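How Does a Sorting Centre Know Where Your Old Clothes Should Go? 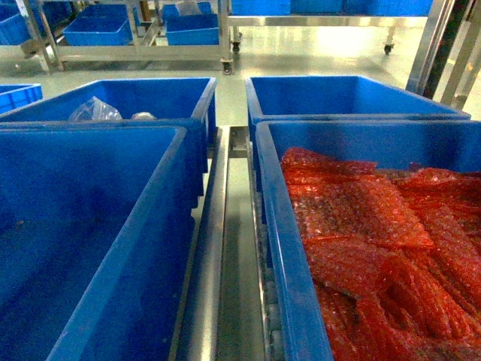 Every piece of clothing is made of something, and that something decides what can be done with it once it is worn out. A cotton T-shirt can become a cleaning cloth. A wool jumper can be pulled apart and spun again. A raincoat can be worn by another person if it still keeps the rain out, but it makes a very poor cleaning cloth. Before any of this can happen, the clothes have to be sorted. This page explains how sorting works and why it is harder than it sounds.

What is a textile?

A textile is a material made from fibres. A fibre is a very thin strand, often thinner than a hair. Fibres are twisted together to make yarn, and yarn is woven or knitted to make cloth.

In weaving, one set of yarns goes up and down and another set goes across, over and under. Jeans and bed sheets are woven. In knitting, the yarn is formed into loops, and each loop holds on to the next. Socks and jumpers are knitted. Pull a knitted sock and it stretches, as the loops change shape. Pull a woven sheet along the line of its yarns and it hardly moves.

There is a third kind, called felt, in which the fibres are tangled and pressed together without any yarn at all.

Where fibres come from

Plant fibres include cotton and linen. Cotton grows as a fluffy ball around the seeds of the cotton plant. Linen comes from the stem of a plant called flax.

Animal fibres include wool and silk. Most wool comes from sheep. Silk is made by the caterpillar of a moth, which winds it around itself to form a cocoon.

Man-made fibres include polyester, nylon and acrylic. They usually begin as oil. The oil is changed into a plastic, the plastic is melted or dissolved, and the liquid is pushed through a plate with tiny holes. It comes out as long threads and sets hard.

Viscose belongs partly to two groups. It starts as wood, but the wood is broken down with chemicals and pushed through holes in the same way as the plastics. People who sort textiles generally count it separately.

Many clothes are blends. A blend has two or more kinds of fibre in the same cloth. A school shirt is often cotton and polyester together: cotton soaks up sweat and polyester creases less. Blends are comfortable to wear and awkward to recycle.

The first sort: can it be worn again?

Clothes from a collection bank arrive mixed. There may be a winter coat next to a swimming costume. The first question asked about each item is whether another person could wear it as it is.

The sorter checks the places that wear out first. These are the cuffs, the collar, the elbows, the knees and the area under the arms. Zips are run up and down. Shoes are checked to see that there are two of them and that they match.

Items that pass are called "rewearable". They go to shops or markets, in the same country or in another one. Wearing a thing again uses far less energy than turning it into something new, so this sort is always done first.

At the Beselton sorting hall, a trainee starts with 17 categories for rewearable clothes. They include children's summer, children's winter, men's trousers and household linen. Chiharu Tanabe, who trains new sorters there, gives them bed linen to begin with. It is flat, it has few fastenings, and any hole shows up when it is held to the light. Coats come last, after the trainee has had plenty of practice with everything else. A coat has an outside, a lining and often a padding in between, and all of them have to be checked.

The second sort: what is it made of?

Items that cannot be worn again are sorted by fibre. There are four ways to find out which fibre is in a cloth.

1. The label. Most clothes have a small label sewn into a side seam or the neck. It lists the fibres with a percentage for each, for example "60% cotton, 40% polyester". The label is the simplest method, but labels fade in the wash and many people cut them out when they itch. The label may also leave out small parts such as sewing thread.

2. Touch. Wool feels springy. If you squeeze it and let go, it opens out again. Linen feels cool and rather stiff. Silk is smooth and catches slightly on dry skin. A person who has sorted for several years can name many cloths by touch, although blends can still fool them.

3. The microscope. Under a microscope, cotton looks like a flat ribbon with twists in it. Wool is covered in small scales, a little like roof tiles. Polyester usually looks like a plain smooth rod. This method works well and is far too slow for tonnes of clothing, so it is used for checking samples.

4. Infrared light. Infrared is a kind of light that human eyes cannot see. When it shines on cloth, some of it is soaked up and some bounces back. Each kind of fibre soaks up a different pattern. A sensor measures the light that returns, and a computer compares it with patterns it has stored. The reading takes less than a second.

Infrared has limits. It reads only the surface, so a coat with a polyester outside and a wool lining will be read as polyester. Very dark cloth can also cause trouble. Some black dyes soak up so much of the light that too little comes back to measure.

Buttons, zips and other hard parts

Machines that tear up cloth do not cope well with metal or hard plastic. A zip can chip a blade. The hard parts have to be removed, and sorters call them "disruptors".

Removal can be done by hand with a blade, by cutting out the whole strip that holds the zip. This is quick but wastes some good cloth. It can also be done after shredding. The cloth is chopped into pieces roughly the size of a playing card, and the pieces are carried past magnets and air jets. Magnets pull out steel. Air lifts the light pieces of cloth, and the heavier pieces with buttons on them drop down.

Sequins are a difficult case. They are light enough to travel with the cloth, and there may be hundreds on one top. Clothes covered in sequins are usually kept out of recycling altogether.

What happens to each kind?

Cotton that is clean and soft is cut into wiping cloths for garages and workshops. Buttons and thick seams are removed first, as they would scratch paintwork.

Wool is pulled. A pulling machine has drums covered in metal teeth, which open the cloth back into fibres. The fibres are shorter than they were before, so they are mixed with some new wool to make a strong yarn. This has been done for about two hundred years. The old name for such cloth is "shoddy", and the word later came to mean anything badly made.

Wool is often sorted by colour before it is pulled. Red jumpers give red fibre, and the new yarn may then need no dye.

Polyester that is nearly pure can be melted and pushed through holes again, in the same way as it was first made. Any cotton left in it will not melt. It burns instead and blocks the holes.

Mixed cloth that does not suit any of these is shredded for filling. It goes into mattresses, into the soundproof layer inside car doors, and into the felt pads under carpets.

Some material cannot be used at all. Wet clothing is the most common reason. Mould spreads quickly in a closed bag, and one damp towel can spoil everything packed around it.

A test you can do at home

You will need a glass of water, a teaspoon, a clock, and small scraps of four different cloths. Ask an adult before cutting anything up. Old clothes that still have their labels are best, and you can use the labels to check your results.

Lay the scraps flat on a plate. Let one drop of water fall from the spoon on to each. Time how long the drop takes to disappear into the cloth.

Old cotton usually takes the drop in quickly. Polyester is slower, and the drop may spread along the surface instead of sinking in. Wool often holds the drop up as a bead for some time, even though wool can take in a great deal of water in the end. The scales on its fibres have a thin waxy coat that keeps liquid water off.

Write down the name of each cloth, the time in seconds, and whether the drop stayed round or spread out. Repeat the test on a second part of each scrap. If the two times are very different, look for a stain or a worn patch. New clothes may give odd results, as they are sometimes sold with a finish on the cloth that washes out later.

How to get clothes ready for a collection bank

Wash them and dry them fully. Tie shoes together by the laces. Do up zips and buttons. Leave the labels in. Put everything in a bag and tie the top, so that rain cannot get in if the bank is full.

Do not leave bags on the ground beside the bank. Check the notice on the front as well. Some banks take worn-out textiles and some take only clothes that can be worn again, and pillows and duvets are often not accepted by either.

Words used on this page

Blend: a cloth with more than one kind of fibre in it.

Disruptor: a hard part, such as a zip or button, that has to be removed before recycling.

Fibre: a very thin strand from a plant, an animal or a factory.

Infrared: light that human eyes cannot see, used to tell fibres apart.

Rewearable: good enough to be worn by another person.

Shoddy: cloth made from pulled wool.

Yarn: fibres twisted together into a long thread.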